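Chapter 2
The Bed, Unmade: Why Chores Are Hard
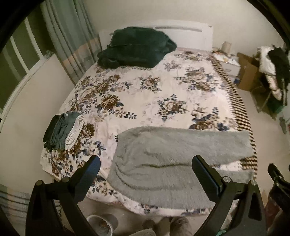
Unnur Zoëga's position is that a machine may call itself intelligent once it can be left alone with a blanket, and that she is prepared to wait. She has been waiting for 17 years. In that time computers have learned to beat her at every board game she owns, and she still folds her own sheets.

Her complaint is a fair place to begin. Chapter 1 dealt with factory arms, which do the same thing to the same part in the same spot until someone turns off the power. A bedroom offers no such courtesy. A furry throw hanging over the foot of a bed has no fixed shape, and it takes a new one each time it is touched. A small stack of folded clothes is three garments to you. To a machine it may be one lumpy object, or the edge of the bedspread, or a pillow having a bad day.

Then there is the question of what "done" means. Most people would call a bed tidy with a blanket bunched up near the headboard. Some would not, and a few of them are married to the first group. A robot has to be told which household it is working for, and households rarely write this down.

The trials at Trurura, which we return to in Section 2.4, make the point with numbers. Over one December the team logged 3,076 attempts at folding a single towel. The machine's best fold took 19 minutes and would have been sent back by any hotel – though the towel, to be fair, was no longer on the floor.

This chapter takes up grasping soft things, seeing soft things, and deciding when to stop. You will need the material on joint angles from Chapter 1 and, for the exercises, a towel. Frida Ragnarsson, who tested the exercises on her own students, recommends an old one.

2.1 What a Gripper Knows

Very little, at first. Two jaws can report how far apart they are and, if the budget allows, how hard they are pressing.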